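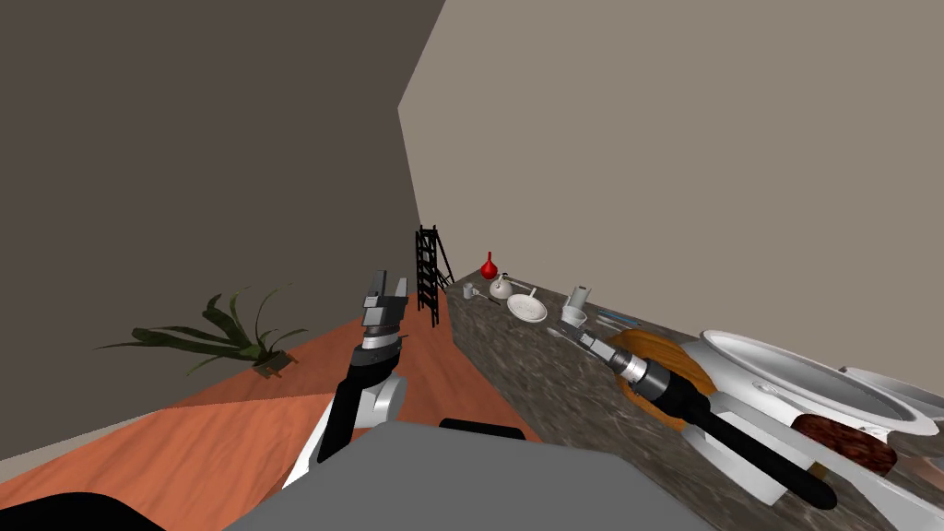

The Connection at Kalport

2020-02-16

The complaint file was two pages long. A party traveling on an Itorar package had missed the last bus out of Kalport, and the package promised that the last bus could not be missed. Itorar sold the trip as a sealed itinerary: train to Kalport, bus 658 to Hisside, key in the lockbox, walk to the beach. The complaint said the seal was broken. My department was asked to determine whether it was.

I verify connections. A connection has an arrival, a transfer and a departure. The transfer is measured on foot with one rolling suitcase of standard weight, at a pace set in the manual. If the transfer time plus the margin is less than the gap between arrival and departure, the connection is valid. The margin for a rail-to-bus transfer is 4 minutes. It has been 4 minutes for as long as I have had the job.

I took the same train the complainant took. It reached Kalport on time at platform 5, the farthest from the street. I started the watch when the doors opened. The route goes down a ramp, through an underpass, up a second ramp and across the forecourt to the bus bays. There is an elevator, but the manual excludes elevators from timed transfers. I reached the bay with six minutes left on the gap. The bus was standing there with its engine off and the driver was eating an orange.

I recorded the connection as valid and let the bus go. One run is not a measurement. The manual asks for three, on three different days, and I had booked the hotel across from the station accordingly.

The second run was also valid. There was rain, and a school group in the underpass, and I lost fifty seconds. I noted the school group under "other traffic."

On the third day I stopped halfway up the second ramp.

At the top of that ramp there is a gap in the wall, where a panel was taken out at some point and replaced by a railing. Through it you can see the harbor. I had passed it twice without turning my head, since the manual sets the pace and the pace does not include it. This time the suitcase wheel caught on a drain cover, and when I bent to free it I was facing the water. A ferry was coming in. It was an ordinary ferry, white over blue, with its bow door already partly lowered. Behind it the clouds had opened over one section of the sea, and that section was a different color from the rest.

I looked at it. Then I looked at the watch, and the gap was gone. When I came out onto the forecourt the bus was turning at the lights.

I sat on the bench at the bay and read the complaint again. On the second page, below the list of costs, the complainant had written: "We only stopped for a moment." I had read this line in the office and classed it as not relevant.

The next bus to Hisside was in the morning. The hotel had given away my room, so I opened Do, the app that Itorar uses for same-day changes, and asked it for transport. It offered a shared taxi for 210, payable in advance, departing when full. It filled after dark. There were four of us, and a box of seed potatoes on somebody's knees. The heater worked on one side only. I kept a log of the journey out of habit, and most of the entries say "road."

We were let out at Hisside by the shuttered ice cream stand. I had the address of the apartment in the package and the code for the lockbox, both of which I was entitled to use for purposes of verification. The third digit of the code stuck. I noted this.
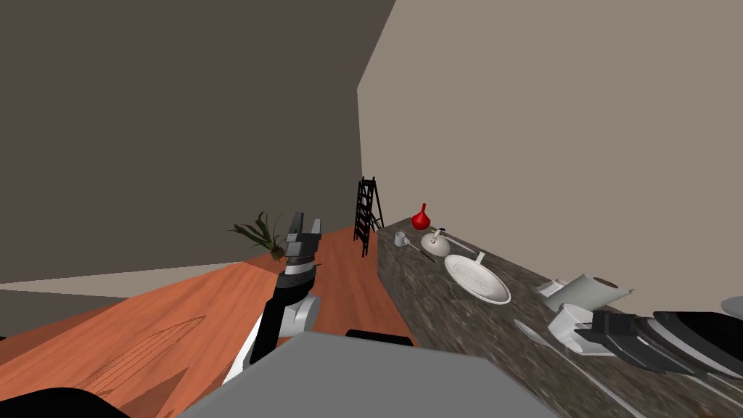 Kitchen with potted plant.

I had never stayed in a property on any of the routes I had verified. Verification ends at the last stop. The apartment falls under Accommodation, a separate department on another floor, and we exchange forms with them twice a year. I turned the heating on, hung up my coat and ate the crackers from the train. There was a guest book on the shelf by the door. I read it from the beginning.

Most entries were about the weather. Several mentioned the sticking digit. In June of the previous year someone had written, in pencil, that they had missed the bus at Kalport on account of the view from the ramp, and that they recommended it. Under this, in a different hand, was the word "Agreed." Two pages later another party had missed the bus. They gave no cause, but they had drawn a ferry.

I went back through the book and made a table. I had columns for date, size of party, late arrival and stated reason. I then closed the laptop, as the table was outside the scope of the complaint.

In the morning I walked to the beach. The package says eleven minutes. It took me nine there and much longer coming back.

The report required one of two findings. If the connection was valid, the complaint would be rejected and the party would carry its own costs. If it was invalid, Itorar would refund them and the itinerary would be withdrawn until the timetable changed. Two of my runs were valid. The third could be struck out as operator error and repeated, and there was budget for that.

I did not repeat it. Section nine of the manual allows a fixed allowance for "unavoidable obstruction on the pedestrian route," such as a level crossing or a turnstile. The inspector sets the value on site. I entered the drain cover, with its position on the ramp and the width of its slots, and gave it five minutes. With the allowance added, the gap at Kalport was too small by a little over a minute. I marked the connection invalid and recommended that package travelers be put on the later bus, once there was one.

The form came back the following week with a single query. Somebody in Routes wanted to know whether the obstruction could be removed.

I replied that it could not, attached the measurements, and asked to be sent back in June to check.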